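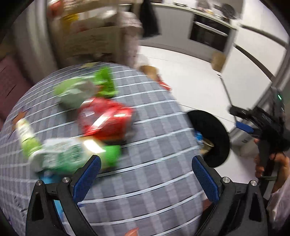

Notebook: Household Chores Track, Entry 14
July, bench notes, started 9:40 a.m.

Purpose of entry

To record the state of the packaged-goods task and to set down what the group should report to Clusbridge on the question they have put to us: can a machine clear up snack packages in an ordinary home kitchen without a person standing by? The short answer for this month remains no. The longer answer follows.

Work at hand

Demonstrations are being collected with hand-held grippers, with blue pads on the fingers. The working surface is covered with a gray and white checked cloth and rounded on top, so packages do not lie flat. Green and white bags, a red package and a round black bowl lying on its side were all in play. T. Hegyi has asked that the cloth be kept. His view is that a flat, bare bench flatters the policy, and I agree with him.

Target for the month was 200 usable demonstrations. We hold 154. The shortfall comes mainly from fast wrist motion. When the operator swings the tool, the wrist camera blurs the printed packs badly and the labeling step discards the episode. Operators have been asked to slow the approach and to leave the speed of the lift as it is.

Results on the arm (Plornasar policy, second training run)

60 trials, mixed packages, one package per trial.

Stiff packs: acceptable. The fingers close on the long side and the pack comes up level.

Soft bags: poor. The pads press the film together, the contents shift to one end, and the bag swings out of the grasp on the way to the shelf. M. Rivas suggests grasping at the sealed end only. This works when he does it by hand. The policy does not yet find the sealed end reliably.

Empty or crumpled bags: worst of all. There is no fixed shape to learn, and thin plastic shows whatever is behind it. The depth estimate regularly lands on the object at the back - twice it closed on nothing at all.
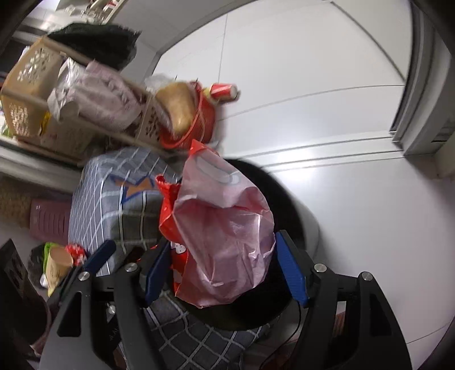
Crumpled pink bag between the fingers, red dotted bag behind it, shelf and baskets beyond.

The shelf is the second half of the problem. Baskets with perforated sides confuse the edge detector, and soft goods draped over a rim hide the opening. A person puts a bag into a half-full basket without thinking and pushes it down a little. Our policy treats a half-full basket as a full one and stops.

Position for the Clusbridge report

1. Picking up stiff packages: ready for supervised use.
2. Soft bags: further data required. Proposed figure is 290 demonstrations in total.
3. Putting away on a crowded shelf: not to be promised this year.

Rivas would prefer stronger wording on item 1. I have left it as written until the Esteban arm has repeated the trials. A person still finishes this chore sooner than either arm, and the report should state so plainly.

To do

- Re-label discarded episodes where only the approach is blurred (Hegyi).
- Try the softer pads from Ultgate on thin film.
- Check whether the tipped bowl should count as an obstacle or as a target. The instruction sheet says both.

Closed 4:15 p.m. Trial logs are in the shared folder under the entry number.

Related entries
Entry 13: Folding small towels, third attempt
Entry 12: Finger pad wear and cleaning
Entry 9: Opening cabinet doors with long handles
Shop floor track: Sorting mixed fasteners into trays

Contact the notebook editor | Copyright Household Chores Track, all rights reserved | Back to top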